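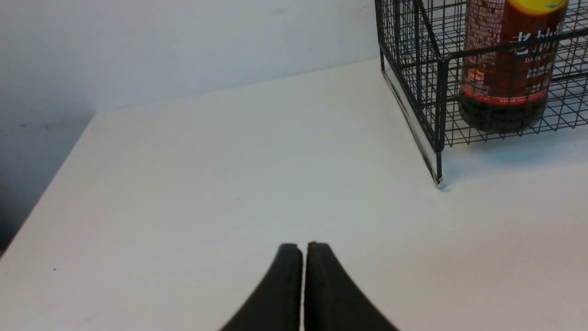
Trullville, April 17, 2022
By the author of the Beltura course book

Chapter 3
Rules for a Robot That Works Among Household Goods

When a student comes to our course for the first time, he or she usually wants to start with motion. It is natural. The arm is there, the table is there, and the wish to see something move is strong. In this book we ask you to wait a little. Before the arm is allowed to move toward a bottle of soy sauce in a wire basket, four matters must be written down: what may be touched, how hard, how fast, and who may stop the work. This chapter treats these four matters in this order.

The word "rule" is used here in a narrow meaning. A rule is a sentence which a second person can check without asking the first person what he meant. "Move carefully near glass" is a good advice, but it is no rule. "Within 30 mm of a glass object the speed of the fingertip stays below the approach limit of the cell" is a rule, provided that the approach limit is also written somewhere. In the cells at Fulier, where I learned this work, the limits were on a sheet fixed beside the stop button, and the sheet carried a number of its version. I still recommend this habit. A limit which exists only in the program is difficult to discuss with a person who does not read programs.

Readers who come from factory automation will miss something. In a factory the part is known, and its place is known too. A sauce bottle is bought in a shop. Next month the maker can change the cap, or the shop can have another size. For this reason the household rules are written for classes of objects and not for single objects. The Zürcher method, which we follow in chapters 4 to 6, puts every object in one of three classes:

Class A: the object keeps its shape and does not break in a fall from table height.
Class B: the object keeps its shape but can break or leak.
Class C: the object changes its shape when it is held.

The class is given before the first trial and by hand. If two people do not agree about the class, the stricter one is taken, and the disagreement goes into the cell record. Please do not remove it from there later. In October we went through 1350 trial records at Fulier, and the written disagreements were for us the most useful part of them.

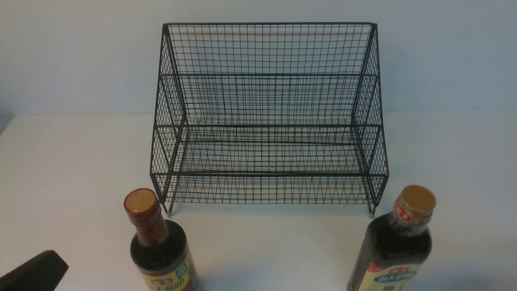
A placing rule has two sides, the object and the place that receives it. Beginners write much about the first and forget the second. The place must be described with its own limits: the height of any lip the object has to pass over, the free opening above each level, and the load which the holder can take without tipping. A rack with two levels and a mesh lip in front, standing with its back toward a wall, leaves the arm fewer safe directions than an open tray does. With both levels empty, as at the start of a trial, the rule has still to say which level is filled first. We fill the lower one first — a heavy bottle on the upper level makes the whole rack less steady. Mesh asks for one more line in the rule, about the foot of the bottle. A small base can catch on a wire, so the release is allowed only when the measured load has stayed constant for 600 ms.

The neck of a bottle needs its own treatment. Many students choose it as the grasp point, as it is narrow and the fingers close on it easily. But the weight hangs far below, and the bottle can swing. In our rules a class B object is held at the body whenever the opening of the fingers permits it. When it does not permit, the neck may be used, with the lower speed limit, and the record must say so.

Finally the stop. Each person in the room may stop the cell, also a visitor, and no one is asked for a reason before the arm stands still. The restart belongs to one person only, whose name is on the sheet for that session. We return to the restart in section 3.4, together with the form.

3.1 What may be touched

The list of permitted objects is the first page of the cell record. It is written before the power is switched on, and it includes the table, the rack or basket, and the fingers themselves, as these can also come in contact with each other.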